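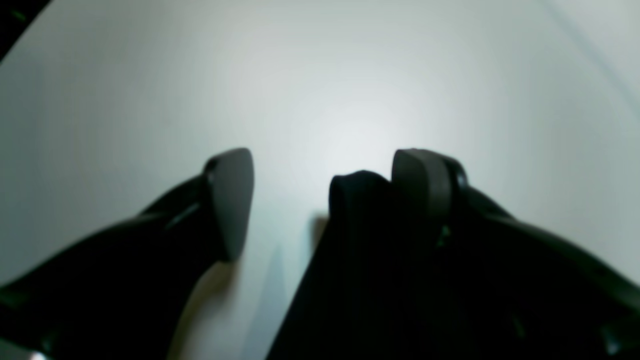 Issue 311 – Page 10

Randley Building News
Second floor kitchen: the white top

Quick one from me because the rest of the page is going out tonight and I still have the parking thing to write up.

The white surface is in. Everyone on two has seen it by now, people on one and three keep wandering up to look, fine, look all you want. It's very white. Brighter than the sample, or the sample was dirty, we had it pinned up next to the toaster since July so could be either. Jiahui Qiu picked the color and wants it on record that she asked for the warm white and got the plain one. Noted. It's staying.

A few things people have been asking me in the elevator, so I'm putting them all in one place and then please stop asking me in the elevator.

What it can take

Normal kitchen stuff. Plates, cups, bags of groceries, laptops if you must. Wipe it with a damp cloth and dish soap. That's the whole cleaning routine. There's a sheet from Valtilum taped inside the left cabinet door, it's two pages long and mostly says the same thing in smaller print. No scouring pads. No bleach spray. No powder. The green scrubber that lived by the sink has moved to the mop closet and it can stay there.

Hot pans. No. There are trivets in the second drawer, the cork ones, use one. If they're all in the sink wash one. The old top had that brown ring by the stove for as long as I've worked here and I'd like to get at least to Christmas without a new one.

Knives. Boards are standing up behind the bread box. Lingyun Xu brought in two extra from home, the thin bendy ones, thank you. They go in the dishwasher, top rack only. The thick one does not go in the dishwasher ever, it's already got a split starting at one end from somebody doing exactly that.

Stains, so far

Turmeric. Yes, already. First week. Came out with baking soda and water left on for 20 minutes, then wiped, then done again. Beet juice came right off. Coffee comes off if you get it the same day, and if you leave it over a weekend it doesn't, or not without a lot of rubbing. Tea is worse than coffee, I didn't know that. Ink from the date stamp – we're still working on it. If you have a trick for stamp ink that isn't nail polish remover, come find me. The Valtilum sheet is pretty firm on nail polish remover.

Esperanza Lindqvist swears by toothpaste for everything. Tried it on the ink. Kitchen smelled great.

What goes back and what doesn't

This is the part that's going to get me emails.

When we cleared the old one off there was a lot of stuff. A LOT. Three kettles, one of which worked. The waffle iron. A jar of soy sauce packets, a jar of ketchup packets, and a jar of what I think were batteries once. Somebody's birthday candles. A fern. All of it went in boxes on the windowsill by the copy room with a note saying take what's yours, and most people did. Not the waffle iron though. Last call on the waffle iron, it goes to the swap shelf in the lobby after this issue.

Going back on the counter: kettle, toaster, bread box, coffee maker, the boards. Full stop. Microwave is moving to the shelf as soon as the bracket comes in. We ordered the bracket from Grilidau, they sent the wrong length, we sent it back, they sent the same one again. Kwabena Osei is on the phone with them most mornings. Ask him how it's going if you want to hear a long sigh.

Not going back: mail. Please. The counter isn't a mailroom. Packages go to the front desk and flat mail goes in the slots, and yes I know the slots are small. Catalogs can go straight in the recycling, nobody has ever come looking for a catalog.

Also not going back: the spice rack in its old spot. It left a rust line. It's inside the cabinet over the coffee maker for now. I alphabetized it. Then someone un-alphabetized it by lunch. OK.

The fern is on the windowsill and seems happier.

Crumbs and the back edge

The old one had a gap at the back, and you all know what was living in there. (Rice, mostly. A dime. Panagiotis Balaskas's missing allen key, which he has been accusing the third floor of for two years, so I guess somebody owes somebody an apology.) The new one is sealed along the wall with a bead of caulk. Please don't pick at the caulk. It's got a thumbprint in it near the outlet already and I'm not going to ask.

Don't push crumbs to the back and call it clean. Pull them toward you, into your hand or a paper towel, then trash. They show up on white, every single one. I've wiped it down at 9 in the morning and by ten it looks like someone fed birds on it.

Same goes for drips. On the old brown speckled thing you could spill half a cup of coffee and never find it again. Now you can see a drop from the door. I'm told this is good for us.

Towels

New towels. The blue striped ones are for hands, the plain ones are for dishes, and the gray cloths folded under the sink are for the surface. I wrote this on a label and the label fell off. Will redo. Used ones go in the bin by the back door, and Lingyun takes that down to the machines on Fridays, so if you use the last clean one put a note on the bin so she knows.

If anyone has spare plain dish towels at home, we could use them. Not terry, they leave fluff everywhere and you can see fluff now too.

The lamp

Several people said it's glary in the afternoon with the light under the cabinets on. Agreed. The bulb is a cool white one and with the new top it bounces right up in your face. I've got a warmer bulb in my desk and will swap it when I find the step stool. Who has the step stool. It's gray, two steps, says RUTHERFORD on the side in marker from when it belonged to the Rutherford Street office. If it's propping a door open somewhere please bring it back.

Small chip

There's a tiny chip on the front corner closest to the fridge, it was there on delivery, Kwabena got a picture of it the same morning. So don't panic if you spot it and think it was you. Repair kit is coming by mail. It's a kind of paste, you fill it and scrape it flat. Panagiotis has done this before on a bathtub and has offered, and we're taking him up on it. He'll need that corner kept clear overnight, I'll put up tape.

Bake sale and the potluck

The fall potluck was going to be set out in the lobby again but with the new top we might as well use the kitchen. Food along the counter, cold stuff at the fridge end, hot stuff at the stove end ON TRIVETS, drinks on the cart. Sign-up sheet is on the fridge. Last I looked we had roughly 20 names and most of them had written "chips." Someone bring a vegetable. Esperanza is doing the rice dish with the crispy bottom, and wants two burners from eleven o'clock, so plan around her.

Bring a serving spoon with your dish and put your name on it, masking tape is fine. We ended up with so many orphan spoons last year and they're all still in the bottom drawer. If one's yours take it home.

Bake sale table stays in the lobby, same as always, Jiahui is running it, cash or the usual jar.

Next kitchen wipe-down is 12th September, after lunch. Fridge shelves come out too, so label anything you want to keep or eat it before then. Anything with fur goes without a hearing. Gloves are under the sink, mediums only at the moment, larges are on order.

Parking thing is on page 11 if I get it finshed.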